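Was ich vom Vorführtag über Ordnung in der Snackkiste gelernt habe

Haushaltstipps, 28. Dez. 2019

Zwischen den Jahren besteht unser Haushalt zu gleichen Teilen aus Keksen, Geschenkpapier und guten Absichten. Da kam die Einladung von Irfan Khokhar gerade recht. Irfan arbeitet bei Vultent an Greifern, und einmal im Winter lädt die Firma Leute ein, die von Robotik nichts verstehen, aber einen Küchenschrank besitzen. Ich bringe beide Voraussetzungen mit.

Vorgeführt wurde an einem Tisch im Wohnzimmer. Die Aufgabe klang wie etwas, das man einem Kind gibt, damit es beim Besuch der Tante Ruhe gibt: einzeln verpackte Snacks in eine Kiste räumen. Man führt den Greifer mit der Hand, er schließt seine zwei Backen, man setzt die Packung ab, man holt die nächste. Aus vielen solchen Durchgängen soll später ein Roboterarm lernen, wie man das macht. Ich hatte mit einem Nachmittag voller Fachbegriffe gerechnet und bin mit Ratschlägen für meine Vorratsschublade nach Hause gegangen, von denen ich seither die meisten befolge.

Mit zwei Fingern packen

Der erste Tipp ist eine Übung. Legen Sie eine Hand auf den Rücken und räumen Sie Ihre Süßigkeitenschublade nur mit Daumen und Zeigefinger der anderen ein. Sie werden dabei Wörter benutzen, die Sie sonst für die Steuererklärung aufheben. Danach wissen Sie aber, welche Packungen zu eng stehen und welche immer umfallen. Alles, was sich mit zwei Fingern nicht herausziehen lässt, ohne dass der Nachbar mitkommt, steht falsch.

Bei mir waren das die Brühwürfel, die Backpulvertütchen und ein Päckchen Safran, das ich im März gekauft und seitdem für verschollen erklärt hatte. 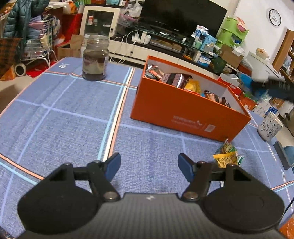
Shamim Dogar, die bei Vultent die Durchgänge betreut und eine beneidenswerte Geduld mit Laien hat, erklärte mir, warum man Kleinkram aufrecht stellt. Liegende Tütchen rutschen übereinander, und dann greift man immer zwei. Stehende Tütchen bieten oben eine Kante an. Ein Greifer mag Kanten. Ich, wie sich herausstellte, auch. Seit diesem Tag stehen meine Tees hochkant, nach Sorten, und mein Mann fragt, ob ich krank bin.

Die richtige Kiste

Für Einzelpackungen nimmt man eine lange, flache, offene Schachtel. Deckel sind der Feind, jedenfalls bei Dingen, die man jeden Tag braucht. Wer einen Deckel abnehmen muss, legt ihn irgendwo hin, stellt etwas darauf und kauft nach einer Woche eine neue Dose.

Innen hell ist besser als innen dunkel. Dunkle Riegel in einer dunklen Kiste findet erst der Frühjahrsputz. Ich habe eine alte Schachtel mit dem hellgrauen Rest eines Schubladenpapiers ausgelegt, Kosten null, Zeitaufwand 3 Minuten, davon zwei für die Suche nach der Schere.

Und bitte vorher messen! Ich habe bei Nondgate einen Satz Kästen bestellt, laut Beschreibung »für jede Schublade geeignet«. Meine Schublade ist offenbar keine. Messen Sie die lichte Höhe bei geschlossener Schublade, am besten mit einem Stück Knete, das Sie aufrecht hineinstellen. Schublade zu, Schublade auf, Knete messen. Das ist ein Trick meiner Großmutter, die ihn mit Hefeteig gemacht hat.

Die Reihenfolge

Von hinten nach vorne oder von links nach rechts, beides geht, aber man muss sich entscheiden. Ich räume sonst nach dem Verfahren »wo Platz ist« ein, und der Platz ist bekanntlich immer da, wo man gerade nicht hinkommt. Bei Vultent fängt man an einem Ende an und arbeitet sich zum anderen vor. Große Packungen zuerst, die kleinen in die Lücken. Wer mit den kleinen beginnt, hat am Schluss lauter Lücken, in die nichts Großes passt, und isst das Große dann eben auf. (Auch eine Methode. Meine bis vor Kurzem.)

Glatte, glänzende Folie rutscht, und zwar den Geräten wie den Menschen. Fassen Sie solche Packungen an der Schweißnaht oben, da ist die Folie doppelt und geriffelt. Durchsichtige Tüten mit gedrehtem Ende nimmt man unterhalb der Drehung. Am Zipfel selbst geht es auch, nur dreht sich der Inhalt dann wie ein Mobile, und man steht mit baumelndem Gebäck da und wartet auf Stillstand.

Kekse heben, ohne Krümel zu machen

Kekse in Weichpackungen sind der Prüfstein. Drückt man zu schwach, fallen sie. Drückt man zu stark, hat man Tortenboden. Irfan sagte dazu, die Leute würden grundsätzlich zu fest zufassen, und sah mich dabei länger an als nötig.

Meine Regel seit dem Besuch: Packung an den Schmalseiten nehmen, auf Höhe der Mitte, senkrecht anheben und erst dann zur Seite fahren. Der häufigste Fehler ist das schräge Herausziehen. Damit bleibt man am Kistenrand hängen, und wo der Rand dünn ist, schneidet er hübsch in die Folie.
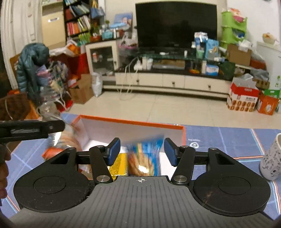 Angebrochene Packungen kommen bei mir nicht zurück in die Reihe. Sie wandern in ein Schraubglas, das direkt daneben steht. Wenn das Glas voll ist, wird nichts Neues aufgemacht. Diese Regel gilt seit acht Tagen und wurde bisher erst von mir gebrochen.

Die Unterlage

Ein Tischtuch mit Karos oder Linien ist beim Sortieren praktisch. Man kann Häufchen an den Linien ausrichten, Süßes links, Salziges rechts, Fragwürdiges in die Mitte. Auf meinem einfarbigen Tisch wandern die Häufchen, bis sie sich vermischen wie Gäste nach dem zweiten Glas. Wer kein kariertes Tuch hat, nimmt ein großes Geschirrtuch oder einen Rest Packpapier und zieht mit dem Lineal Striche.

Wichtig ist, dass die Unterlage nicht rutscht. Ich lege ein feuchtes Spültuch darunter. Es gibt dafür auch Antirutschmatten, etwa die von Posex, die ich mir zum Ausprobieren gekauft habe. Sie halten tadellos und riechen die ersten Tage nach Fahrradschlauch. Auslüften lassen, dann geht es.

Trinkbecher gehören beim Räumen an den Rand des Geschehens und auf die Seite der Hand, die gerade nichts tut. Ich habe zu Hause das Gegenteil ausprobiert. Kaffee bekommt man aus Baumwolle, wenn man sofort mit kaltem Wasser spült und danach Gallseife einwirken lässt. Aus einer Packung Zwieback bekommt man ihn nicht.

Wiederholen, bis es langweilig wird

Am meisten beeindruckt hat mich die Zahl auf Shamims Liste. 233 Durchgänge standen darauf, alle mit Kiste und Snacks. Ich habe in meinem ganzen Leben keine Schublade so oft eingeräumt, und wenn doch, dann nie zweimal gleich. Der Gedanke dahinter lässt sich aber übertragen: Was man täglich ein bisschen macht, muss man an Weihnachten nicht mit der Schaufel machen. 20 Sekunden nach dem Einkauf genügen für die Snackkiste. Ich habe mitgestoppt, mit der Küchenuhr, die sonst nur die Eier kennt.

Selbst durfte ich natürlich auch. Mein erster Durchgang endete mit einer Packung auf dem Boden, der zweite mit einer Packung quer über zwei anderen. Beim dritten war ich passabel. Irfan hat genickt, was bei ihm wohl als Applaus durchgeht — gespeichert wurde der Durchgang, soweit ich weiß, trotzdem nicht.

Noch ein paar Kleinigkeiten vom Zettel

Leere Hüllen sofort aussortieren. In meiner Kiste standen drei Riegel, von denen zwei nur noch Verpackung waren. Den Täter habe ich im Verdacht, er ist zwölf.

Ablaufdatum nach vorne oder oben drehen. Steht es auf dem Boden der Packung, mit einem weichen Stift auf den oberen Falz schreiben.

Klemmen statt Gummibänder. Die Federklammern von Naqvi greifen breit genug für Nusstüten, für Mehl taugen sie wenig. Mehl kommt ins Glas.

Nach oben offene Kisten nicht neben den Herd stellen. Schokolade merkt sich alles.

Der nächste Vorführtag soll wieder im Winter sein, dann mit Besteck. Ich übe schon einmal mit den Kuchengabeln.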